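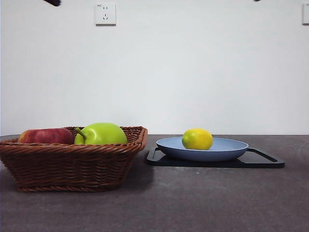

4.2 Comparing the two grippers on fruit

Figure 3. Fixed-camera view of the fruit task, with the wicker basket on the left and the plate and tray on the right.

We ran the same fruit task with both grippers, the soft three-fingered Dodel and the parallel-jaw Numari, keeping the arm, the controller and the side camera (Figure 3) unchanged. Each gripper had 200 attempts, split evenly between picks from the basket and picks from the plate. Ljubica Papadopoulos wrote the scoring sheet and marked every attempt at the Grosside lab during October.

The basket picks were a delight to study! Fruit lying low behind the woven rim leaves very little side surface to hold, so the fingers have to come in steeply from above. The Dodel dropped or missed 4 pieces in all. The Numari lost 69, most of them when a jaw caught the rim on the way down. On the plate the gap almost vanished, and the Numari was the quicker of the two, which pleased us a great deal as it is also far simpler to mount.

The side view hides the lower part of the fruit in both containers. We therefore took grasp height from the wrist camera and used the side camera only for scoring. Retraining the Furtună controller on 1148 wrist images did not change the order of the grippers, though it did cut rim contacts for the Numari. Section 4.3 repeats the basket picks with a slower approach.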